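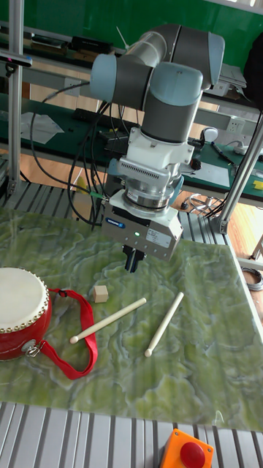 Red drum, pale sticks, green marble-print mat. My whole week.

Joscha Wiegand
January 18, 2018

OK so a few of you asked about the little red drum and I keep answering in pieces in the replies, so I'm putting it all in one thread. Get a snack, I talk a lot.

I bought it in June at the big yard sale in Truvthorpe for 22 dollars. The guy wanted 30. I had a twenty and two ones and a very sad face.

It's one of those drums with the head tacked down all the way around. No lugs, no rods, no key. I grew up on drum kits where you're always cranking something with a key, so it took me a while to stop looking for the thing to turn.

What that means in practice is the drum decides its own pitch. Damp day, it goes low and flabby. Heater on, it climbs up and gets this tight little bark. I've had it sound like two different drums between breakfast and dinner.

Please don't do what I did the first month and park it next to a radiator to "wake it up." It woke up all right. I could hear it ticking while it dried out and I about had a heart attack. Now it lives across the room from any heat and it takes its sweet time.

Someone asked about cleaning the studs. I don't polish them! Metal polish creeps, it gets on the head, and then you have a gray smudge forever. Dry toothbrush around the rim, then a soft cloth, done. If a bit of dullness stays in there, fine by me.

The red body is the fun part to clean because it shows every fingerprint on the planet. Barely damp cloth, then a dry one right behind it. I do the body with the head facing up so I'm not leaning the skin on anything.

And the strap. Oh man, the strap.

It came with a nasty piece of cord that dug into my neck, so I went looking for something wider. Ordered one from Trumia, red, with a metal clasp. Red on red, I know, I know. I like it. My sister says it looks like a parade.

First thing with a new strap: lay it out flat in one big loop before you put it on. If there's a twist in it you'll see it right away. Skip that and you find the twist after you've been walking around for a while and your shoulder is on fire.

Second thing: keep the metal clasp low and off the painted part as much as you can. When you set the drum down, the clasp wants to swing in and knock the body. I set mine down strap side out now, with the loop pulled away so nothing's bunched up underneath.

Sticks! These got the most questions and I have the least exciting answer. They're plain pale wood with nice round tips. No paint, no varnish that I can feel. I bought them from Benetti, the music shop by the bus station, out of the bucket by the register.

I went through that bucket for about 30 minutes. Rolled every single one on the counter to check it was straight, tapped them next to my ear, the whole routine. Yan at the counter just kept doing his paperwork and let me get on with it.

Round tips matter on a head like that, by the way. Anything with an edge or a chip on it is going to leave dents, and you can't just pop a new head on over a cup of coffee. Run your thumb over the tip before you play. Rough spot? Fine sandpaper, a few turns, wipe the dust off.

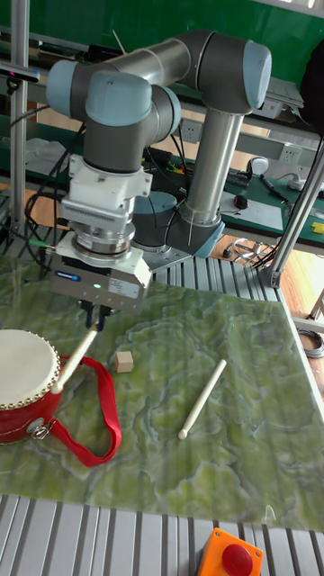 Where to hit it is the other thing I had to relearn. I used to go straight for the middle every time and got a thud. Move the tip out toward the rim and it gets brighter and you hear way more ring. Somewhere between the two is where I stay for most of a tune.

Just don't go so far out that you're clipping the tacks. Bad for the stick, bad for the tack, and it makes a horrible little click that you'll hear on every recording. Ask me how I know.

Practice thing I've been doing that costs nothing: one stick only. Put the other one down on the table and play the whole pattern with the one you picked up. Then swap. My left hand has been hiding behind my right for years and it got found out in a minute flat.

Let the stick drop and let it come back up on its own. If you squeeze, it dies. I hold mine pretty far back and only pinch a little. When my knuckles go white I stop and shake my hand out.

Start softer than you think too. I do the first few minutes so quiet that I can hear the fridge over it. Loud is easy on a drum this lively, quiet and even is the hard part, and if you can get quiet and even then loud takes care of itself.

A couple of you spotted the little wooden cube. I like having a block around when I practice! Tap the block, tap the drum, tap the block. It gives you a dry sound with no ring at all, so you can hear whether your timing is any good. (Mine was not.)

Any scrap of wood does the job. Sand the corners if you're going to let kids at it.

Speaking of kids, my nephew is allowed to play it under exactly one rule, hands or round sticks, nothing from the kitchen. He tried a fork in the fall. We had a talk.

Storage, then I'll shut up. Head up, nothing stacked on it, ever. I throw a clean pillowcase over the top to keep dust out of the gaps between the studs. Sticks go in a sock. Strap comes off if I'm not going to play for a while, so the clasp isn't hanging on the same spot.

Don't leave it in the car. I don't care if it's only while you run in for milk.

Somebody in the replies wanted to know if it's "a real one" or a souvenir. No clue! The guy in Truvthorpe said it had been on top of his aunt's wardrobe and that's as far back as the story goes. There's no maker's name on it that I've found. It sounds great and it's tough, so I've quit wondering.

If anybody knows about tacked heads and has replaced one themselves, please come talk to me. Mine is fine for now but I'd like to know what I'm in for. Do you soak it overnight? A few hours? I've read both and the people writing sounded equally sure.

Going to go run that one-stick pattern again, left hand this time. Will post a clip when it stops sounding like somebody falling down the stairs.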